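18/01/2023

Notes to go with the tool-handling renders, and with the question we keep being asked at Fidside: can the simulator tell us what to buy for the Vatasville bench?

My short answer is that it can tell us less than the proposal claims. Please read this before quoting anything from the folder in a budget request.

## What's in it

- 644 simulated episodes, one arm on a pedestal, hand tools on a marble worktop
- 2 kinds of view: room and close-up
- no force readings, no cycle times
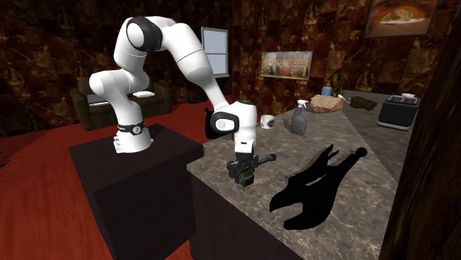
The proposal from Praro prices the cell as arm, gripper and "sundries". Sundries is where our last job went wrong. Mounting, guarding and spare fingers weren't listed then either, and we paid for all of them in April out of the training money.

## What it's good for

Reach. If the arm can't get to a tool over the edge of a worktop in the simulator, I wouldn't expect it to in Vatasville. Pedestal height and table position can be argued over cheaply, before anyone drills a floor.

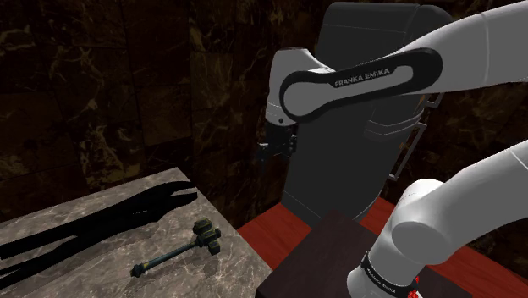

It's no help with wear. Simulated fingers don't chip, and a simulated hammer weighs whatever somebody typed in. I'd treat any line that says "validated in simulation" as unpriced risk.

## Costs still open

| Item | Quoted | My view |
|---|---|---|
| Spare finger set | 149 | order two |
| Pedestal and fixings | 1,049 | excludes floor work |
| Guarding | none | ask again |
| Close-up camera | none | needed if we want these views for real |

Prices are in euros, before tax.
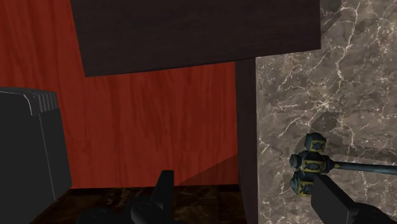 *Settimio Sala*

Ionuț Ilie thinks the close-up views alone justify a second camera. Maybe. I'd like to see one grasp fail for want of it first, and the episode log doesn't record why a grasp failed.

## Before you reuse this

- Don't average success across tools. The mix is uneven.
- Lighting is fixed and the shadows are hard. Our workshop has neither.
- Send corrections to me, with the episode number.

## To do

- [ ] written guarding price from Praro
- [ ] real tool weights
- [ ] decide whether we lease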